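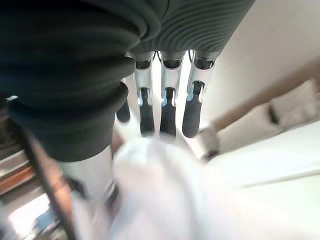
The Prarkonow fabric shaver runs on a plug-in cord and has three height settings. I used it for 31 days on sweaters, a couch throw and two coats. On flat knits the middle setting cleared most of the pilling in one pass. Dark gray ribbing with ridges as fine and close together as these needs the lowest setting and a slow hand, moving along the ridges. Thick, rounded folds have to be pulled flat first or the guard skips.

Pale cloth was easier to judge, though lint sticks to the guard and has to be brushed off. My neighbor Graça Barros tried it on a cotton blanket and had the same trouble.

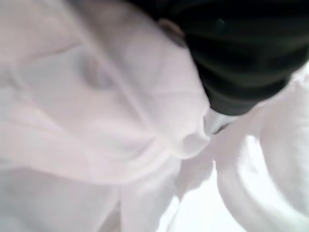 Noise and cleaning
It is loud enough that I turned up the radio. The lint cup holds plenty but the lid is stiff. Blades lift out for rinsing.

Price
I paid 39 dollars at the Proltau store in Clasosthorpe. Spare blades are sold separately.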